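Gripper comparison in simulation

Gripper comparison in simulation is the practice of trying out two or more robot hands in a computer-rendered workspace before anyone bolts one to an arm. I've done a fair amount of it, mostly on kitchen counters that don't exist, and I've written this entry the way I'd explain it to a new person on the bench (so expect "I" and "we" where a stuffier article would have neither).

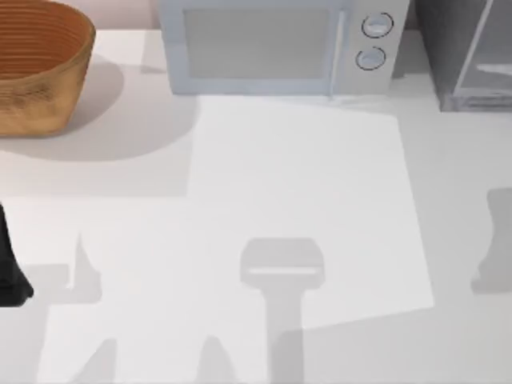
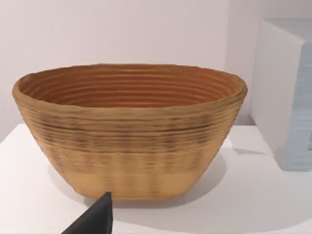
Renders: Ramthorpe Gripper Notes, kitchen counter set

Background

The idea is older than most of the software people use for it. You make a copy of the robot, a copy of the room and a copy of whatever the robot is supposed to pick up, and you let physics code work out what happens when they touch. What changed is how good the pictures got. Early simulators drew everything in flat colors with no shadows, which was fine for checking whether an arm would smack into a wall and no use at all for testing a camera. Once the renderers got decent, you could feed the simulated camera view straight to the same controller you planned to run on real hardware, and that's when comparing grippers this way started to make sense for small groups like ours!

At Ramthorpe we began with a single arm and a single hand. The project was called Batik, and it was meant to last until January. It didn't end in January. We wanted to know which hand to buy, and the question kept splitting into smaller questions.

Setting up a scene

Most of the scenes I use are kitchens. A counter, an appliance or two along the back, something to grasp, and plenty of open surface for the arms to work over. Kitchens are popular because they're full of things with handles, rims, doors and knobs, and every one of those asks something different of a gripper. A microwave handle wants a hook or a firm pinch. A dial wants a pinch plus a twist. A bowl wants you to decide whether you're going for the rim or the sides, and that decision is where grippers really start to separate.

Lighting deserves more care than it usually gets. The overhead view of our counter shows the problem nicely: the gripper shadows on the white surface are big, gray and nearly as eye-catching as the hardware. One of them has the T shape of a gripper head on its stem. A controller that works from color images can get thrown by that sort of thing, and I'd much sooner find out in a render than on a table. There's a bright patch of light on the counter too, and a shadow that crosses from the bright part to the dim part changes its look halfway. Good! Leave it in. A test scene with perfectly even light will flatter every controller you put in it.

If two arms share the counter, run both even when you only care about one. They block each other's light and they get in each other's cameras.

Types of gripper usually compared

Parallel-jaw grippers are the default. Two fingers slide toward each other and stay parallel, and that's the whole trick. They're easy to model, easy to control and easy to understand when they fail. Most of my trials start with one as the yardstick.

Angular grippers swing their fingers shut like a pair of tongs. They open wide for their size, which helps with bulky things, but the contact angle changes as they close, so a smooth curved object can squirt out of the front. (I love them anyway. They look cheerful.)

Suction cups are hard to simulate honestly. Most simulators treat the seal as on or off, and a ridged surface will leak in real life in a way the software happily ignores. I don't score suction against fingers in simulation anymore. I just note whether the cup could reach a flat enough spot.

Multi-finger hands are wonderful and slow. Each extra joint is another thing for the controller to get wrong, and the contact calculations pile up. We tried one, the Atallah, and kept it in the study mainly as a way of finding out how much patience we had.

Why a ridged bowl is a good test object

My favorite object for comparing fingers is a bowl with a ridged wall. Ours is oval and tan, with thin horizontal ridges all the way up the outside and more of them ringing the inside, and it's fairly deep, with sides that taper in toward a flat base. The taper is the mean part. If you squeeze it from both sides, the fingers meet a wall that leans away from them, and a blunt fingertip will want to slide.

Pinching the rim works better, with one finger inside and one outside. Then you care about how thick the lip is and whether it's even, and the lip on ours is thick and slightly uneven, so a grasp that's lovely at one point on the oval may sit crooked at another. I place trial grasps all the way around for that reason.

Ridges also bring up a modeling question that new people skip past. The ridges you see might be real geometry, or they might be painted on as texture over a smooth shape. They look much the same from across the counter. To a simulated finger they're completely different, because the physics usually runs on a separate, simpler collision shape that you can't see in the render. Check the collision shape before you believe a single friction result. I once had a full set of scores that I had to throw out over this, and I was very proud of those scores.

Cameras

We compare cameras in the same sessions as hands, mostly because the hand decides what the camera can see. Two placements come up again and again.

The overhead camera sees the layout. It's good for choosing where to go and poor for judging height, and things near the border get cropped. In our overhead view the basket is partly out of the picture in one corner, and so is the gray appliance on the other side.

A close camera, low enough to look across the table, sees the object's profile and the wall of the bowl much better. In exchange it loses the rest of the room, and the gripper takes up space. In our close view a dark finger rises in the bottom left, in front of the bowl and covering a bit of the tabletop. That kind of blocking is something to measure, I think, instead of grumbling about it. A slim tapered finger hides less than a wide padded one, and I've seen a gripper with a weaker grip come out ahead overall just from leaving the camera a better view.

Irén Szabó, who set up our scoring sheets, would always run each hand with the close camera, then the overhead one, then both. It takes longer. Her sheets are the only ones from Batik that I still open.

Running a comparison

Our routine for the two-finger hands was 152 grasp poses per object, the same list for every gripper, with friction and object position nudged a little between runs. Across all the hands that made 2000 scored trials, and I'd call that enough to see a difference between designs but too few to rank two fingertips from the same maker.

A trial counted as a success if the object left the table, stayed up through a short sideways shake, and came down again upright. We logged dropped objects, missed objects and collisions separately. Lumping them together as "failures" hides nearly everything you want to know: a hand that misses has a reach or camera problem, and a hand that drops has a grip problem.

Controllers got the same treatment. The first one simply closed the fingers to a set width. The second, which we named Nevcombe, closed until it felt a set force and then held. Nevcombe was kinder to the bowl and slower on everything else, and 89 of its trials timed out with the fingers still creeping shut. Tuning the closing speed fixed most of those. We reran the whole batch afterward, which I recommend even though it's dull.

Limits

Simulated contact is still the weak spot. Soft pads are usually modeled as hard ones with extra friction, small slips get smoothed over, and a bowl with any give in its wall will behave like a rock unless somebody has put in the work. I trust simulation for reach, clearance, blocked views and big differences in finger shape. I trust it much less for grip strength, and not at all for wear.

Renders can mislead the other way, too. A clean matte table and a plain wall are easy for a vision system to handle, so a camera that does well there still needs a messier scene before you spend money. I'd suggest adding clutter early, while it's cheap to be disappointed.

We rechecked 709 of the simulated trials against our own bench hardware. The order of the finger designs held up, but the success rates didn't match closely and I wouldn't quote them on their own.

See also

Grasp planning
Parallel-jaw gripper
Collision shape
Force control
Camera placement

Entry last revised December 2024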